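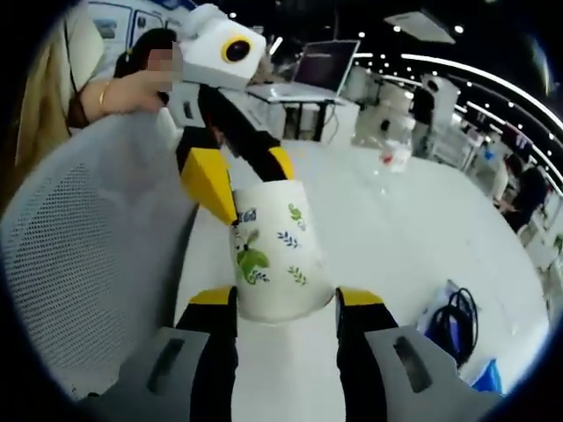

The Rendard Stovetop Kettle
Bhat Kitchen Goods > Kettles and Teapots > Stovetop

Price: $100
Holds: four big mugs of water, filled to the line inside
Weight, empty: 793 grams
Finish: brushed steel, with a black handle and lid knob
Works on: gas, electric coil, glass top, induction
Guarantee: four years on the body, spout and handle
Made in: Pornberg

In stock, ships from our back room

About this kettle

We have sold a lot of kettles over the years, and I'll admit that for most of them I could not have told you much beyond the color and whether the whistle was the kind that makes the dog leave the room. The Rendard is different for me. I bought one for my own kitchen before we ever carried it in the shop, and it has been sitting on the back left burner ever since, getting used from the time I come downstairs in my socks until the last cup of peppermint at night.

It is a plain kettle. The body is low and wide, so it has a good broad bottom sitting on the burner, and the spout comes off the front in a short curve that pours where you point it. I know that sounds like a small thing to get excited about, but if you have ever owned a kettle that dribbles down its own chin every time you tip it, you'll know why I went on about it to my whole family. The Rendard starts pouring cleanly and it stops cleanly. You can fill a teapot with it, or a hot water bottle (slowly, please, and over the sink), or pour a thin stream over coffee grounds if you have a steady hand. It isn't a gooseneck and won't behave quite like one, but I make my weekend coffee with it and have no complaints.

The handle is fixed upright and doesn't flop over. We get asked about this more than anything else! Some people like a handle that folds down so the kettle tucks away in a cupboard, and if that's you, have a look at the Ello further down. I like the fixed one myself. It stays put, it leaves plenty of room for your knuckles, and on a gas burner it sits far enough above the body that the flame doesn't lick up at it, provided you match the burner to the kettle and keep the flame underneath where it belongs.

The lid

You fill the Rendard from the top, with the lid off, and the opening is wide enough to get a hand and a sponge inside. The lid is snug. When the kettle is brand new it may be a little too snug, and you may find yourself giving it a twist and muttering. It eases up after a few weeks. Please don't sand the rim or put oil on it, as one customer did, bless him. A bit of patience and a dry dish towel for grip will see you through.

When you pour, the lid stays where it should. I have tipped mine nearly upside down to get the last of the water out and it held on fine, though I'd still keep your other hand well away from the steam.

The whistle

It's one note, on the low side, and it comes up gradually. You get a sort of breathy hum first, which is your warning to wander back toward the kitchen, and then the proper whistle once the water is at a full boil. I can hear it from the back porch with the screen door closed. The whistle cap flips up with a small lever under your thumb, so you don't have to touch anything hot to get it out of the way before pouring.

If you're a green tea drinker you'll want to take the kettle off during the hum, or else let it boil and then leave it standing with the lid off while you get your cups out. I have never been one for thermometers in the kitchen, but there is nothing to stop you using one.

Which stoves it suits

All the usual ones. The base is magnetic, so induction is fine, and it's flat enough to sit steady on a glass top. On an old coil stove it's worth checking that the coil itself is level. We had a kettle sent back to us as wobbly, set it on the counter, set it on the glass, set it on everything we could find, and it sat like a rock. The coil in the customer's kitchen had a bent leg. We sent the kettle home again with our best wishes.

On a big gas range, use one of the smaller burners. It's slower, yes, but flames coming up the sides will turn the steel a straw color and then blue, and while that does no harm at all to the water, it doesn't come off easily and it isn't covered by the guarantee.

Looking after it

Wash it by hand before the first use, then boil a full kettle of plain water and throw that water out. After that it hardly needs washing inside. Wipe the outside with a damp cloth when it has cooled down, and go with the grain of the brushing if you're using anything scratchier than a cloth. Keep it out of the dishwasher.

Empty out whatever's left at the end of the day. I'm as guilty as anyone of leaving an inch in the bottom overnight, and I can always tell by the chalky ring. 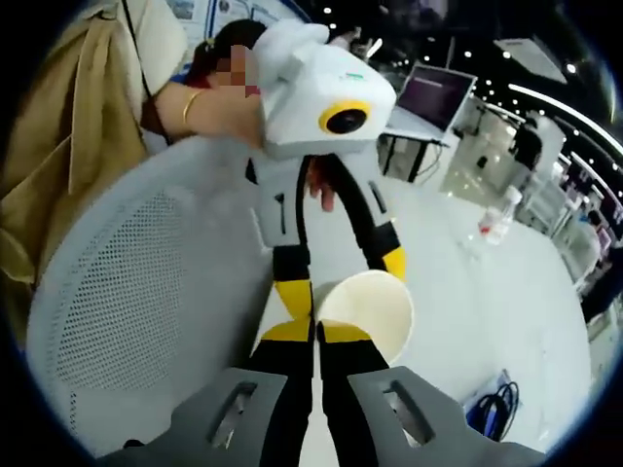
Wilson Marulanda wrote to us that his water is so hard he can "practically hear it clink," and he asked whether vinegar would hurt the inside of the kettle or leave a taste behind. He had been scrubbing at the scale with a bottle brush and was getting nowhere.

Vinegar is just what we'd use, Wilson, and you can put the brush away. Pour in enough plain white vinegar to cover the scale, top it up with the same amount of water, warm it gently without letting it boil, and then turn off the heat and leave it alone for as long as it takes you to read the paper. Most of the scale will have let go by then. Pour it out, rinse, boil a kettle of fresh water and tip that away too, and do that last part again if you can still smell vinegar. Citric acid works nicely as well and doesn't make the house smell like pickles. Don't go after the inside with steel wool. How often you need to do it depends entirely on your tap. I do mine when I notice flakes in the cup, and my sister, who is on a well, does hers whenever she does the sheets.

One more thing on hard water, while we're on it. The whistle cap can get scale in it too, and when it does the note goes thin or stops altogether. Dip the cap in a cup of warm vinegar and water and it should find its voice again. We've had perfectly good kettles mailed to us as broken that needed nothing more than this.

If you boil it dry

It happens in every kitchen sooner or later. Turn off the heat and walk away. Don't run cold water into it and don't try to move it to the sink. Once it's completely cool, have a look at the base, and if it's still flat and nothing has come loose, wash it out, boil a kettle of water, throw it away and carry on. If the bottom has bowed, it won't sit right on glass or induction anymore and it's time for a new one. I'm sorry to say the guarantee doesn't cover that.

The Ello, for smaller kitchens

The Ello comes from the same workshop in Pornberg and has the same spout, the same steel and the same whistle. It's smaller all over, and its handle folds flat, which makes it the one I'd choose for a camper or an apartment with one good shelf. It boils quicker simply from having less in it. What you give up is the wide opening — I can't get my hand in, and have to clean it with a brush. If there's usually more than one tea drinker in the house I'd still steer you to the Rendard. Ask us for the current price on the Ello, as it comes in small batches and tends to move around.

Spare parts

We keep lid knobs, whistle caps and thumb levers here and can put them in the mail to you. The knob changed shape slightly in June 2023, and the older screw is a touch longer, so do let us know when you bought your kettle. If you can't remember, take the knob off and set the screw against a ruler, then email us the length and we'll match it up. Handles are riveted on and have to go back to the workshop.

Shipping and returns

Kettles go out double boxed. Please hang on to the inner box until you're sure you're happy, as it has the molded card inserts that protect the spout, and a kettle sent back to us rattling around in a big carton with one sheet of newspaper seldom arrives in a state we can do anything with. If you've boiled water in it and simply don't care for it, call us anyway and we'll talk it over. We're closed for stocktaking for part of January, and orders placed then go out as soon as we've finished counting teaspoons.

For guarantee questions, write to Walter Rivadeneyra at the shop with your order number and a line or two on what's gone wrong. He answers everything himself, so give him a couple of days.

Customers who bought this also looked at: cotton tea cozies, the Bhat loose-leaf strainer, cork trivets, the long-handled bottle brush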